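Progress Report to the Fundcombe Infrastructure Fund
Lema Viaduct Interim Repair and Traffic Management Program
Submitted March 19, 2023
4 min read

Prepared by Hamisi Rashidi, Program Manager, with engineering input from Kheri Mwakalinga, Structures Lead

1. Status

The program remains within its approved budget and is running two weeks behind the schedule set out in the grant agreement. The delay falls entirely within the bearing replacement work on the eastern approach. Lane control, drainage and resident liaison are on schedule. No change to the scope of the grant is requested at this time.

Grutari, the main contractor, has now completed deck inspection across all spans. The inspection log holds 2,726 entries, most of them minor surface defects that can be dealt with during routine night closures. The entries that call for structural repair are concentrated at the expansion joints over Dumen Street, where road salt has reached the reinforcing steel.

2. Work completed in this period

Temporary supports were installed under the two end spans and load tested before the first overnight closure. Concrete was removed at the Dumen Street joints to a greater depth than the design allowed for. Mr. Mwakalinga reviewed the exposed steel with the contractor and approved a revised repair detail, which has been issued to the site team.
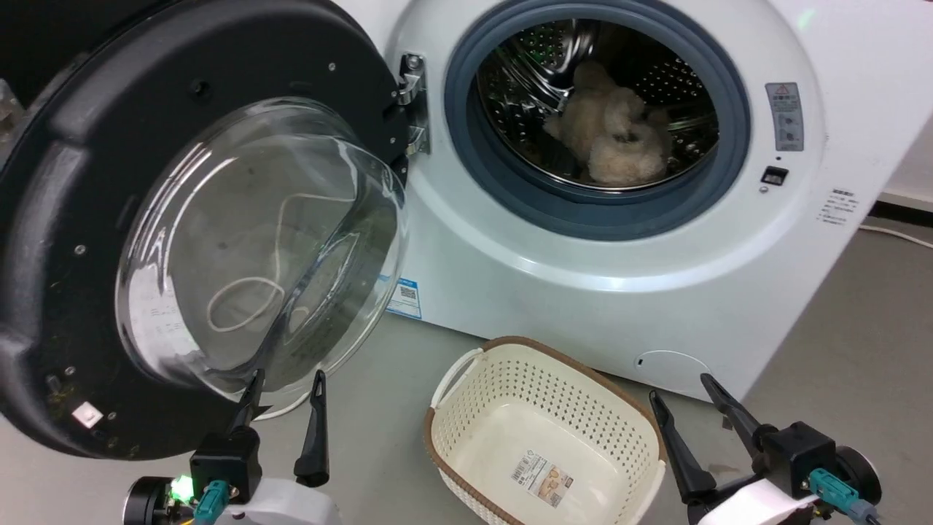 The revised detail requires longer curing before traffic can return to the nearside lane. Closures at this location were therefore extended by one hour on each working night, with the lane reopening at 6 a.m. in place of 5 a.m. The transit agency agreed to the change and moved its first two eastbound buses to the lower road.

A total of 300 feet of parapet railing has been taken down, repaired and refitted on the north side. The south side will follow once the drainage outlets beneath it have been cleared.

3. Traffic and local access

Peak-hour queues on the western approach were longer than forecast during the first week of single-lane running. After the signal timing at the Dumen Street junction was adjusted, queues returned to the length predicted in the traffic study. Truck drivers continue to use the residential streets south of the viaduct in spite of the posted weight limit. The program has asked the city to move the advance warning sign further west, ahead of the last practical turning point, and a decision is pending.

Residents within 300 yards of the work area received written notice of each closure. Complaints have mainly concerned reversing alarms and the position of the lighting towers. The contractor has fitted lower-volume alarms to its own vehicles and is seeking the same from its suppliers. Two towers have been turned away from bedroom windows on Lema Row.

4. Risks

a. Further hidden corrosion. The joints at the western end have not yet been opened. If their condition matches that found at Dumen Street, the contingency sum will be fully committed.

b. Bearing delivery. The supplier has confirmed shipment of the first set but has given no firm date for the second. Mr. Rashidi is in weekly contact with the supplier, and an alternate source has been priced.

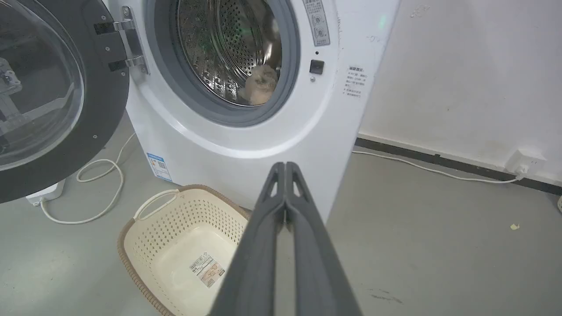
c. Utility conflict. A gas main recorded as abandoned was found to be live. The utility company has marked its route, and excavation nearby is restricted to hand tools.

5. Next period

The program will open the western joints, install the first set of bearings and complete the south parapet. A revised schedule will be sent to the Fund when the second bearing delivery is confirmed. The next payment claim will cover temporary supports, joint repairs to date and the railing work described in Section 2. Supporting invoices will be submitted separately by the finance office.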